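Table blessings of Stovar to appear in one book after long work

October 11, 2025

The old table blessings of the Stovar valley, which until now could be read only in one handwritten book and in some loose copies kept by families, will appear in print next February. The publisher is Odia, a small house for prayer books and religious study. The edition holds 100 blessings, each with the old text on the left page and a translation in today's language on the right page.

The work was done by Hilde Declercq, who taught liturgy for many years and who now lives in Trimenwood, where the handwritten book is kept in the parish library. She began with it after a reading evening at which two people at the same table said the blessing over bread with different words, and each of them was sure that his grandmother had the right ones.

"They both had it from the book," Declercq told our paper. "There are two blessings over bread in it, one for every day and one for the day of a baptism. In the course of time people have mixed them. I wanted to see on which page each of them stands, and after that I did not stop."

The book carries the year 1528 on its first leaf. Declercq believes that the larger part was written in that year by one hand, and that the last leaves were added by a second writer, perhaps a generation later. The second hand is less regular and uses other abbreviations. It also has other interests. The first writer gives blessings for bread, for salt, for the first fruit of a tree and for the meal after a burial. The second writer gives much attention to fish.
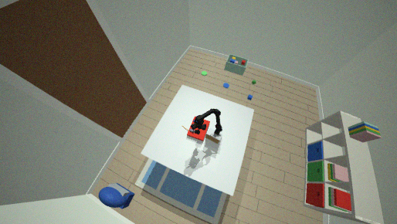

A black robotic arm bends over a white tabletop, with a red slab beneath its base. Computer rendering.

The most difficult question for the edition was not the reading of the letters, says Declercq, but the order. In the handwritten book the blessings follow no plan which a reader of today can recognize. The blessing for a guest who arrives during the meal stands between two blessings for Lent. The blessing for milk comes at the very end, under a prayer for travelers. Some in the parish have asked her to put everything in the order of the church year. She has kept the order of the book and has made an index at the back, in which one can search by food, by feast and by first line.

There was also discussion about the short directions that stand in red ink beside many of the texts. They say who should speak the blessing, whether the people at the table stand or sit, and at what moment the bread may be broken. In several places these directions do not agree with each other. At the blessing over salt, for example, the oldest person speaks, but at the blessing over bread and salt together it is the youngest one. The new edition prints both directions as they are, with a note.

Milan Maes, who leads the evening prayer in Trimenwood and has used some of the texts at parish meals, is glad with this choice. "When people ask me who is right, the oldest or the youngest, I can now show them the page," he says. "At our own table we let the child begin and the grandfather finish. I do not say that it is correct. It has worked well for us."

Maes would like the parish to use the blessings again on ordinary days too. In his opinion many families know only one short grace, which they say quickly, or they say nothing because they are afraid of making a mistake. He points to a blessing near the middle of the book that has only seven words and that is meant, according to the red ink, for "those who come tired to the table."

A question that returns often in the parish is what to do when somebody has begun to eat and then remembers the blessing. The book has an answer for this, although it is easy to miss. Under the blessing for soup, the first writer notes that one should put down the spoon, say the words, and continue. If the meal is already finished, one says the thanksgiving after the meal and does not go back. For bread there is no such note. Declercq thinks that the writer found it unthinkable that a person would start with bread without a blessing, but she gives this in the introduction as her own opinion only.

The translation was read by several people before it went to the printer. Most of their remarks were about one word, which the old text uses both for "table" and for "the people who sit at the table." In the first version Declercq had chosen "table" everywhere. This gave sentences such as "Lord, make the table patient," which some readers found beautiful and others found strange. In the final text she has "household" in most places, and "table" has stayed in four blessings where the old word can be understood in both ways.

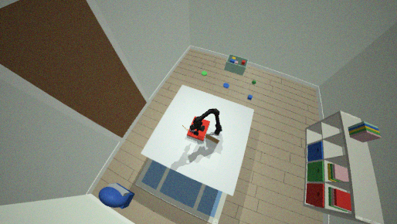

The gripper of the robotic arm directly over a flat red block. Computer rendering.

Odia has chosen a format that can lie open next to a plate. The paper is somewhat heavier than usual for a prayer book, and the cover can be wiped with a cloth — a wish that came from the parish kitchen. Printing is in the hands of Smits, the firm which also prints the hymn sheets for Stovar and for the other villages of the valley. The first printing will be 800 copies. A part of them is kept for the parishes of the valley, and the rest goes to bookshops and to people who have ordered in advance.

The handwritten book itself, listed in the parish library under number 768, stays in Trimenwood. It cannot be borrowed, but visitors may look at it on request in the reading room, at a table near the desk. Turning the leaves is done by the librarian. The binding was repaired long ago with glue that has become hard, and two of the leaves with the blessings for fish have come loose from it. They are kept in their own folder and will be put back when the binding is treated. No date for that treatment has been fixed.

Not everything from the book is in the edition. Declercq has left out a list of debts, which the second writer made on the inside of the back cover, and a recipe for ink. She has also left out one blessing of which only the first line can be read, because the lower half of the leaf is missing. It is mentioned in the notes, with the request that anyone in the valley who has heard a blessing beginning with the words "For what came over the water" should write to her. Until now she has received two letters. One of them contained a song for harvest, which is certainly younger. The other one she is still studying.

The melodies are a separate matter. Above nine of the blessings there are small signs which show that they were sung. The signs give the direction of the voice but no exact notes, so that different singers can arrive at different results. Maes has made a version for use in the parish, and it was sung at the parish meal this autumn. The edition prints only the signs. A booklet with the melodies may follow later, according to Odia, if there is enough interest from choirs.

In the week of publication there will be an evening in the parish hall of Trimenwood. Declercq will speak on the two hands of the book, and Maes will lead the singing. Bread and soup will be served, and the blessings for both will be said from the new edition, each in the old language first. Those who want to eat with the others are asked to give their name at the parish office. Entrance is free.

Orders for the book can be placed at the parish office and with the publisher. People who have loose copies of the blessings at home are asked to bring them along on the evening, so that they can be compared with the handwritten book. They will be given back the same night.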